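Tendgate Residents' Association
Minutes of the general meeting, May 2021

1. Minutes of the last meeting approved without changes.
2. Clothing swap – to be held in June in the Vaver Street hall. Entry is free, with a limit of three items per household. 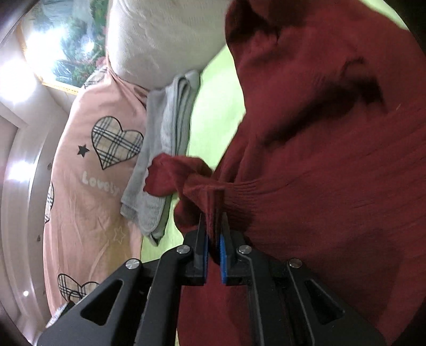
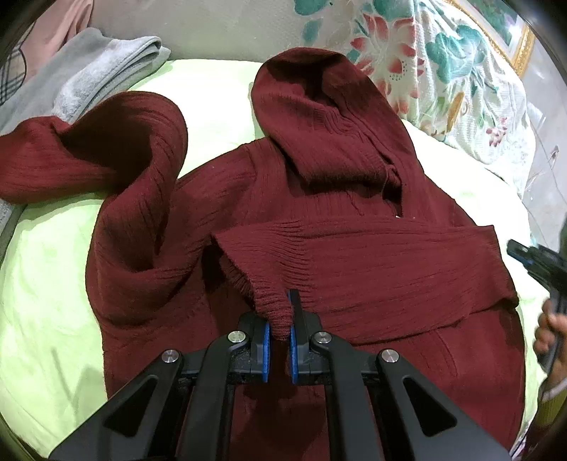
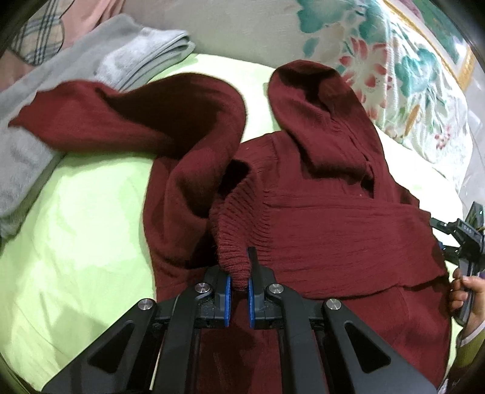 Dark red clothing

3. Parking – 72 replies received, most against permits. Deferred.
4. Roof fund – balance stands at $2000. Zuneron's quote has not arrived.
5. Hall chairs – agreed to buy 40.

Meeting closed.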